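Plistia hold off Flinel to reach the county final at last

By Liam Wainwright

I've been coming to the Gosling Ground since I was small enough to sit on the roller, and I can't remember a semifinal quite like that one. Plistia 1-14, Flinel 2-10. One point in it, a goalkeeper playing with his wrist strapped, and a last free from the sideline that had half the crowd celebrating before it drifted wide. I've hardly any voice left, so it's a good thing this is typed.

For anyone who hasn't followed the senior football this year (and judging by my inbox there are a few of you), Plistia came into this one as the team that always loses semifinals. They lost the last three. They lost one of them to Flinel, in the rain, by a point, with a man extra. So when Flinel rattled in a goal inside the opening minutes I looked over at Lionel Wragg on the Plistia sideline and he had his cap pulled down over his eyes. I knew how he felt!

It was a soft goal too. A high ball came in, two defenders went for it and neither one called, and it dropped right at the feet of the Flinel full forward, who isn't going to miss from there. Plistia went nineteen minutes without a score from play. They were kicking it long to a full-forward line that was outnumbered every time, and Flinel were strolling out with it and picking their passes. At halftime it was 1-6 to 0-5 and I'd have said Flinel were the better side by more than that.

Whatever Wragg said in the dressing room, I'd like a copy. Plistia came out and ran the ball. That was the whole change, pretty much. Short kickouts, everybody moving, and the two wing backs bombing forward like they'd been told there was free food at the other end. They got five of the first six points of the second half, three of them from the right, and all of a sudden they were in front and the noise from the bank side was something else. 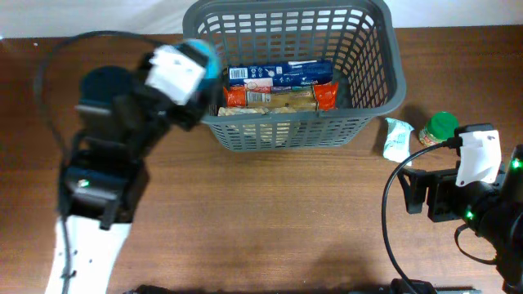
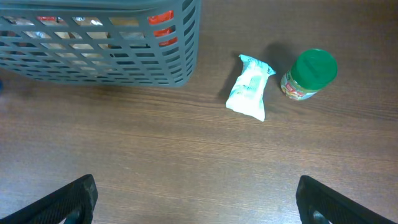 The goal, when it came, was a beauty. The Plistia center half forward picked up a breaking ball near the middle, sold a dummy, and just kept going until the keeper had to come out to him, and then he rolled it underneath. My sister texted me in the middle of all this to ask what she should bring to the tea after the final, and I told her sandwiches would do and she'd be grand. So if you're wondering why I've so little to say about the two Plistia points that followed, I was looking at my phone. Sorry about that. I'm told the second one was the score of the day.

Flinel didn't lie down, to be fair to them. They never do. They got a penalty with eight minutes left when a shot was blocked by a defender who had gone to ground (no argument from me, it was right in front of us) and it was buried low to the left. That made it a one-point game and it stayed a one-point game through a pile of wides at both ends. I had my hands over my face for most of it.

Then the free. It was out on the left sideline, tight angle, wind coming across. The Flinel kicker had hit two from nearly the same place in the first half, so you wouldn't have bet against him. It started well, it hung up there for a long time, and it slid past the far post. A good few Flinel people thought it was over. The umpire spread his arms and that was that.

I grabbed Wragg coming off and he was in great form for a man who looked ten years older than he did at throw-in.

"We've been beaten in this game every way you can be beaten," he told me. "I said to them at the break, if we're going to lose, let's at least run around a bit first. I've nothing cleverer than that for you."

Joanne Gosling, the Flinel manager, stopped for a word as well, and I thought that was good of her with the dressing room waiting. She had no complaints about the referee and plenty about the third quarter.

"We stopped going for our own kickouts," she said. "You can't give a team that much ball and expect to hang on. The free doesn't lose you the game. We'd left enough behind us by then."

The gate was 800, and that's up from the 600 who came to the same fixture last year. You could tell from the parking. I ended up so far down the lane that I'd have been as well leaving the car at home. The program sold out too, all 323 copies of it, so if anybody has a spare one please get in touch, as I gave mine to a young lad who wanted it signed.

On to the final, then, and it's Jester who are waiting. They came through their own semifinal without much bother and they've a mean defense that hasn't let in a goal since the group games. Amber Treloar, who does the stats for the county website, reckons Plistia will need two to beat them. I think one might do if they start the way they finished here. Starting is the trouble. You can't give Jester a six-minute head start and go looking for it back.

There's one injury worry. The Plistia goalkeeper had that wrist strapped again after the whistle and he was holding an ice pack to it when I saw him by the gate. He told me it was fine. Goalkeepers always tell you that. The physio, Piret Butkienė, would only say that she'd look at it again at training and that I was to stop asking.

Throw-in for the final is 2:30, with the junior game on before it at the same ground. Stand tickets are limited to 321 and they're on sale in the clubhouse from six each evening, cash or card. The bank is open to everyone and you pay at the gate. If it's anything like this one, come early and don't park down the lane.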